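**Abweichende Promotionsjahre in einer Festschrift: Verteidigung oder Urkunde?**

**Uliana Hordiienko**, 16. September 2022

Für die Festschrift eines emeritierten Informatikers bearbeite ich den biographischen Teil sowie das Schriftenverzeichnis mit 178 Einträgen. Die Universität Clokham führt die Promotion unter dem Jahr der Urkunde, das Titelblatt der Dissertation nennt das Vorjahr. Die mündliche Prüfung fand im Februar statt, allerdings erst nach Abgabe der Pflichtexemplare. Welche Angabe ist im Lebenslauf zu verwenden, und wie ist die Dissertation im Verzeichnis zu datieren? Die Redaktionsrichtlinien des Verlags Jamomley äußern sich hierzu nicht.
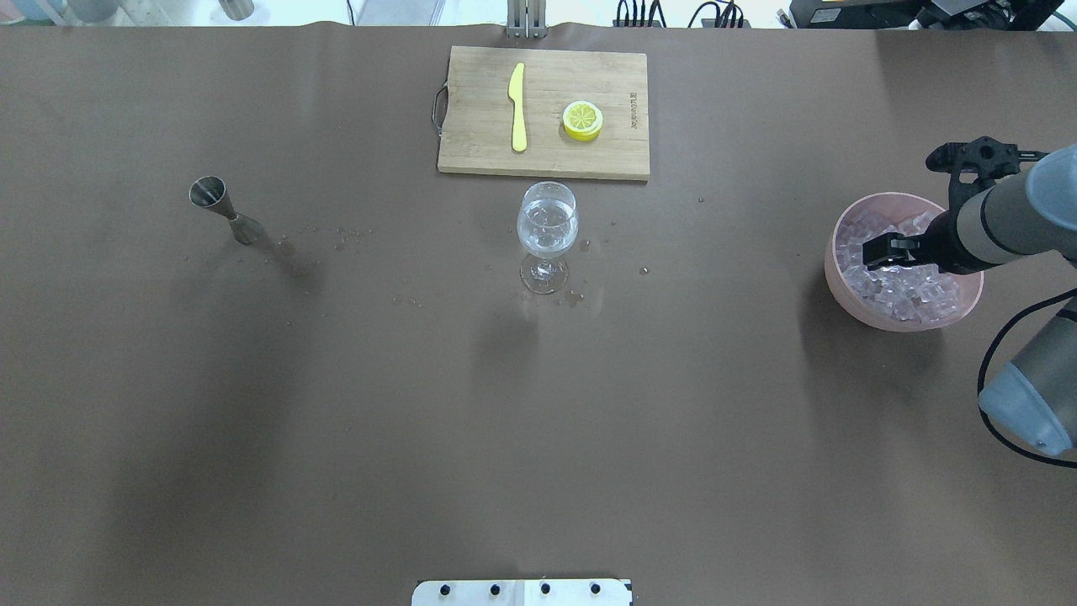 ## Kai-wen Huang

Beide Angaben sind zulässig, sofern sie getrennt behandelt werden. Im Lebenslauf ist das Jahr der Verleihung maßgeblich, im Schriftenverzeichnis das Jahr auf dem Titelblatt. Zur Vermeidung von Rückfragen empfiehlt sich eine Fußnote nach folgendem Muster:

> Dissertation eingereicht im Vorjahr; Verleihung des Grades gemäß Urkunde.

Bei der Festschrift Hung (94 Beiträge in zwei Bänden) wurde ebenso verfahren. Zu beachten ist ferner, dass ausländische Grade in der Originalform wiederzugeben sind. Eine Übersetzung »Master of Science« zu »Diplom« ist zu unterlassen.
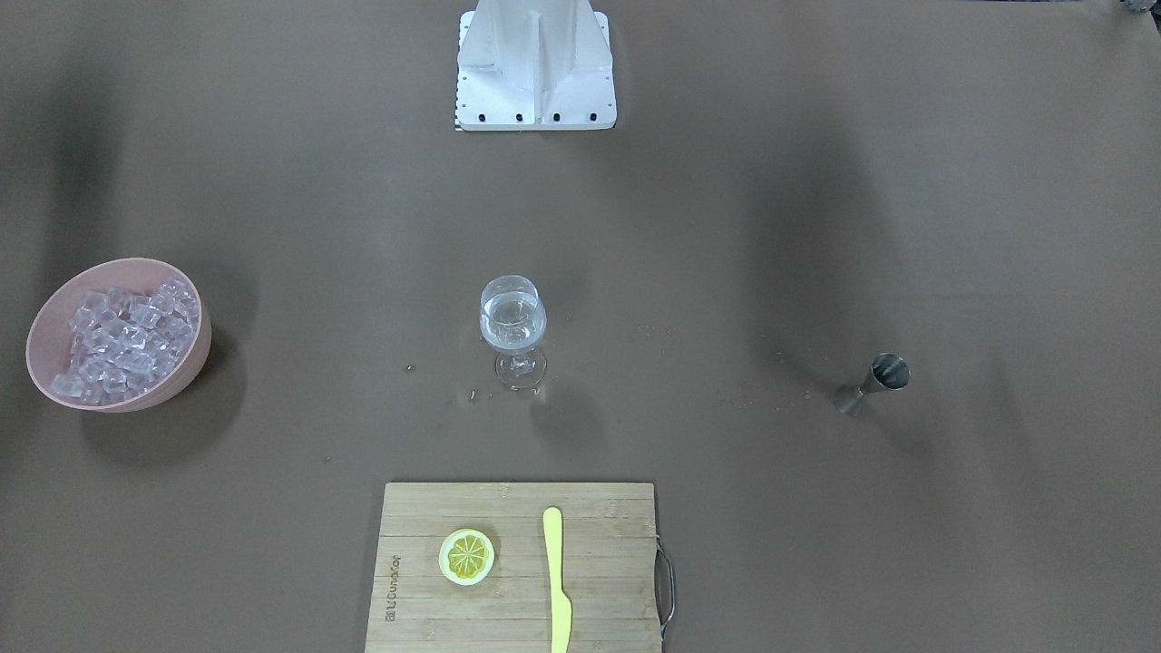 *Weißer Sockel auf der Arbeitsfläche*

## Yi-chun Ho

Würde einfach das Jahr aus dem Bibliothekskatalog nehmen. Dort steht in der Regel das Richtige.

## Chun-hung Kan

Der Katalog allein genügt nicht, er übernimmt meist das Titelblatt. Es wird angeraten, beim Universitätsarchiv eine schriftliche Auskunft aus der Promotionsakte einzuholen. Die Bearbeitung meiner letzten Anfrage nahm 16 Tage in Anspruch. Anzugeben sind der vollständige Name zum Zeitpunkt der Promotion und die Fakultät, bei Verstorbenen gegebenenfalls auch das Sterbedatum.

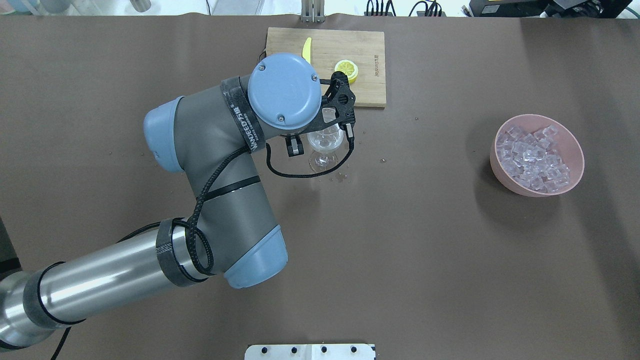 Wing-sze Kwok merkt hierzu an, dass für Promotionsakten Schutzfristen gelten können und bei lebenden Personen die schriftliche Einwilligung beizufügen sei. Im vorliegenden Fall könne der Jubilar wohl selbst eine Kopie der Urkunde vorlegen.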